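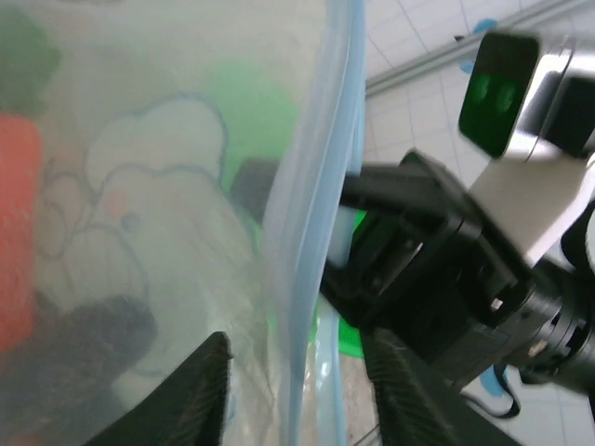 Bagging task, two arms: how do you decide which demonstrations to keep?

chuang_bench
Posted 2025-07-04

Hello all. I am collecting teleoperated demonstrations for a bagging task: the toy vegetables go from the tray into a plastic bag, two arms, one camera at each wrist and one fixed camera beside the table. We call the set Chuang, after the first table we built. We now have 765 episodes, and I marked 124 of them as doubtful. Before I delete anything I would like to hear how other people decide. My rules at the moment:

1. The episode is kept if all items end in the bag, even when the operator needed a second try.

2. The episode is doubtful if the operator stops moving for more than seven seconds. A gripper that holds a carrot and waits teaches the policy to hold a carrot and wait.
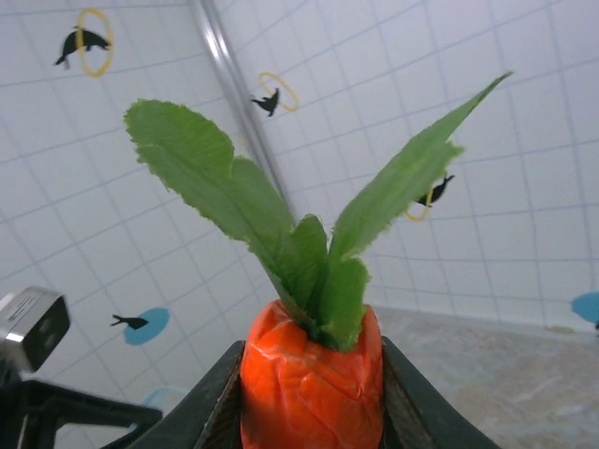 3. The episode is deleted if the bag leaves the hand that should hold it and the operator does not pick it up again.

4. The episode is deleted if one camera loses images. We record at 30 images per second, and I do not repair gaps.

Rule 2 is the one I am not sure about. Most of my doubtful episodes come from there.

skestemen_fan
I would throw rule 2 away. Pauses are easy to cut by program: take out the part where the joints don't move and join the two sides. We did it with our drawer set and the policy got faster, no other change.

chuang_bench
Thank you. But with a bag I am afraid of it. The arms stop and the bag does not. The film keeps sliding and opening for a while after the hand is still, so if I cut the pause, the bag jumps from one shape to another between two images.

skestemen_fan
Small jump. The network will not care.

lowtorque
It will care if the opening of the bag is what it looks at to choose where to let go. I am with chuang_bench here. Rigid things, cut as much as you like. Film and cloth, leave them.

Another point about rule 1. You keep the second tries, good. Do you label them? We had a new operator, Wai-kit Lu, who was much slower than the rest of us and missed the opening very often. I wanted to delete his whole first week in April. We kept it in the end, with a label, and the policy trained with those episodes was the only one that recovered after a miss. The clean one just went back to the tray with an empty hand.

chuang_bench
I do not label them now. I can add a field, but somebody must go through all 765 again.

otomau_user2
You can do it in one pass if you use the gripper signal. Close, open, close again within a short time is nearly always a second try. We run it in Otomau before a person looks at anything. It makes mistakes with soft items, so still check by eye.

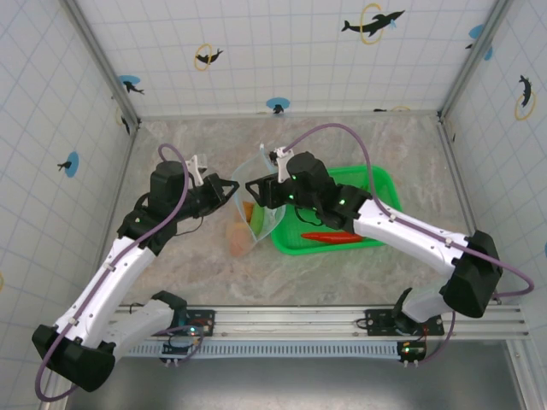 chuang_bench
The gripper signal will help me with the arm that picks, but I think it tells me little about the other one. The holding arm closes once and then stays closed for almost the whole episode, and what matters is how high and how wide it keeps the bag. In our setup the bag is clear, so from the fixed camera I can at least see what is inside – with an orange, a green and a pale peach item at the bottom and only the red chili still in the green tray, I know how far the episode has come without reading any signal. I could write the stage by hand from that view. From the wrist it is much harder, the film is often too near.

lowtorque
Then label by stage, and keep the stage out of the training input. Only use it to balance the set. I guess you have far more images of the first item than of the last.

chuang_bench
I have not measured it, but the last item does take our operators longer.

fodetti_aidan
Aidan Ní Mhurchú here, we run the Fodetti cells. I disagree with rule 3. A dropped bag is useful up to the moment of the drop. Cut the episode there and keep the first part, unless your training code needs complete episodes.

chuang_bench
Mine does need complete episodes. It takes the last image as the goal.

fodetti_aidan
Then delete them, yes. Or keep them in a separate folder for a failure detector, we were sorry later that we had none.

skestemen_fan
I still think you should test the cutting. Train two small policies, one with pauses and one without, same seed. One evening of work.

chuang_bench
Fair. I will do it with the 124 doubtful ones added to both, and write the numbers in this thread. The labels for second tries I will start tomorrow with the gripper signal from otomau_user2.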